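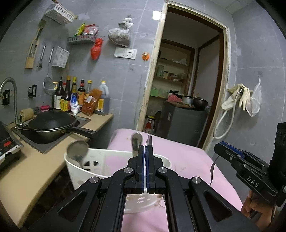 Cesto perforado para cubiertos junto al fregadero, con dos cucharas metálicas en vertical.

Organización de la zona de fregado en cocinas pequeñas

Mantenimiento del cesto de cubiertos

El cesto de plástico perforado es el escurridor más barato y el que peor se limpia. Los orificios laterales dejan circular el aire, pero el borde superior y el fondo acumulan cal y restos de grasa. Conviene vaciarlo por completo una vez por semana y dejarlo en remojo con agua templada y vinagre blanco a partes iguales. Tiempo de remojo: 13 minutos. Después se pasa un cepillo de cerdas finas por cada orificio, de dentro hacia fuera, y se aclara con agua corriente.

Las manchas del borde que no salen con vinagre suelen ceder con una pasta de bicarbonato y unas gotas de agua. No usar estropajo metálico sobre plástico blanco: raya la superficie y las rayas retienen suciedad.

Colocación de los cubiertos: mango hacia abajo en cucharas y espátulas, mango hacia arriba en todo lo que tenga filo o punta. Las cucharas de cazo ancho necesitan separación, ya que encajadas una dentro de otra no escurren. Si el cesto es ligero, repartir el peso entre lados opuestos para que no vuelque.

Superficie de apoyo

Un cesto sobre tela gotea sobre la tela. El paño absorbe bien durante las primeras horas, pero recoge migas y manchas y hay que cambiarlo con frecuencia. Dos soluciones:

Bandeja de escurrido rígida bajo el cesto, con reborde de 2 cm como mínimo.
Paño de algodón doblado en cuatro, lavado a 60 grados y sustituido a diario.

La segunda opción exige tener varios paños en rotación. Sacudir las migas antes de meterlos en la lavadora.

Wok en el fregadero

El wok ocupa casi toda la cubeta y bloquea el desagüe si se deja en remojo. Orden recomendado: primero los cubiertos, luego los platos y al final el wok. Si es de acero al carbono curado, agua caliente y esponja vegetal, sin detergente fuerte, y secado al fuego durante 2 minutos. Si tiene recubrimiento antiadherente, esponja blanda y nada de lana de acero.

El mango debe quedar orientado hacia un lado libre de la encimera. Un mango largo que sobresale hacia la zona de paso se engancha con la manga - es la causa habitual de que el wok acabe en el suelo.

Estropajos: uno para cada material

Esponja vegetal (lufa): sartenes curadas, verduras de raíz, tablas. Cambiar cada mes.
Lana de acero: fondos de olla de acero inoxidable sin pulir, parrillas. Escurrir bien; si queda en agua, se oxida y mancha el fregadero.
Esponja sintética: vajilla, vasos, plástico. Cambiar cada dos semanas.

Los tres pueden guardarse en la parte trasera del fregadero, separados entre sí y nunca apilados.

Botellas contra la pared

Una fila única pegada a la pared deja libre el frente de la encimera. Las garrafas grandes van en un extremo y las botellas de uso diario, en el más próximo a los fogones. Ka-ming Hsu, lectora de esta página, trasvasa la salsa de soja de la garrafa a una botella pequeña con embudo y marca el mes de apertura en la etiqueta. Limpiar el cuello y la rosca después de cada trasvase. Las salsas que indiquen frío tras la apertura van a la nevera.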